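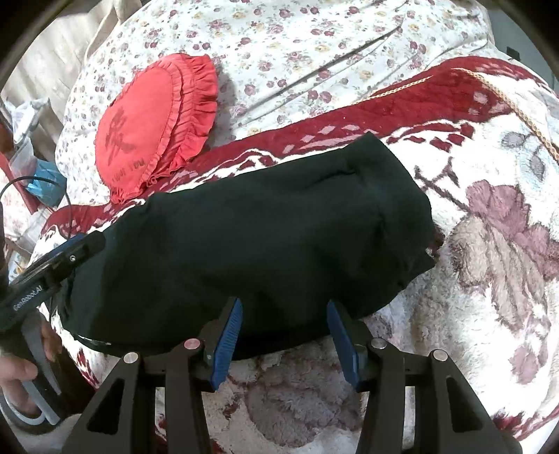 Work and Automation
Unit 6: Demonstration work with hand-held grippers

Prepared by Annunziata Valentini. Revised in August. Read before the seminar together with the Plonden interview extracts.

6.1 Scope

Earlier units dealt with machines that take over a task at a fixed station. This unit deals with the stage before that, in which people carry out ordinary household tasks with instrumented tools so that a control model can later be trained on the recordings. The work is paid, it has shifts and quotas, and it has its own skills and complaints. For the purposes of this course it is treated as a workplace like any other.

The main case is the textile section at Flurthorpe, where garments are folded, turned and moved on soft furnishings. A second site at Skadthorpe handles kitchen tasks and is used only for comparison.

6.2 Terms

Demonstration: one complete performance of a task, from the start position to the end position.
Operator: the person holding the tools.
Reviewer: the person who accepts or rejects a demonstration after it has been recorded.
Reset: putting the objects back into a start position. Resets are not recorded and, at Flurthorpe, were not counted in the first version of the quota.

6.3 The task as work

A hand-held gripper replaces the operator's fingertips with two opposed surfaces. Most of what a person knows about folding a garment depends on having more contact points than that. Operators therefore have to relearn the task. Piroska Fülöp, who trained the first group at Flurthorpe, separates the relearning into two parts: finding an edge that can be pinched, and letting go without dragging the cloth.

Soft surfaces make both parts harder. On a hard table the lower finger can slide under a hem. On a thick blanket the pile gives way, and the finger may take hold of the blanket along with the garment. Dark knitwear adds a further difficulty, as layers of the same color are hard to tell apart in the recording and the reviewer may not be able to confirm which one was gripped. 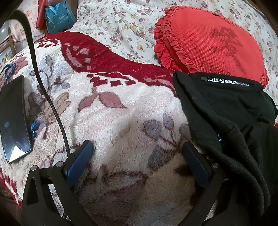 Figure 6.1. Gripper open over a fleece blanket, black knit garment at right.

Objects other than the garment are left within the work area on purpose in some task sets. The site protocol calls this a furnished setting, as opposed to a bare one. Operators at Flurthorpe reported that furnished settings were slower to reset but less monotonous.

6.4 Pay and the reset problem

The first quota was 70 accepted demonstrations per shift. Two features of this rule should be noted.

(a) Only accepted demonstrations counted. The risk of a rejected recording lay entirely with the operator, including cases where the fault was in the equipment.

(b) Reset time was unpaid in effect. A careful reset, with the garment placed differently each time, cost the operator output. A careless reset, with the garment dropped in much the same place, did not. The engineering side wanted variety and the pay rule discouraged it.

Kálmán Bakos, then shift lead, raised point (b) in writing. The revised rule pays for hours and uses the count for planning only. Rejections now carry a written reason, and equipment faults are logged separately.

6.5 Changes in skill and control

Gál's reading of the case is that skill moves from the garment to the recording. An experienced operator knows how to keep the cloth in view, how fast a motion may be before the reviewer sends it back, and when to abandon an attempt. Little of this carries over to other jobs in textile handling.

Cullinane disagrees in part. In his account, operators gain a position from which to judge the later machine, having met its limits by hand. He cites the Oláh laundry, where two former operators were hired to check an automated folding line – the only placement of this kind in our material. Students should be careful about how much weight one placement can bear.

Both authors agree on control. The operator decides how each fold is made, but the task list, the object set and the acceptance standard are set elsewhere. Reviewers have slightly more room, and at Skadthorpe the two roles are rotated.

6.6 Physical strain

Holding a tool in each hand over a low surface loads the wrist, thumb and lower back. Cable routing matters more than operators expect at the start. Flurthorpe raised the work surface and shortened the recording block. No injury figures were released to us, and the interview extracts should not be read as a substitute for them.

6.7 Preparation for the seminar

Read the Plonden extracts and mark each passage where an operator speaks about rejection. Draft a pay rule for reset time, one page at most, and state who would carry the cost of an equipment fault under it. Bring a printed copy.

Reading: Kristóf Gál, "Skill at one remove" (course reader). Ruairí Cullinane, "After the recording" (course reader).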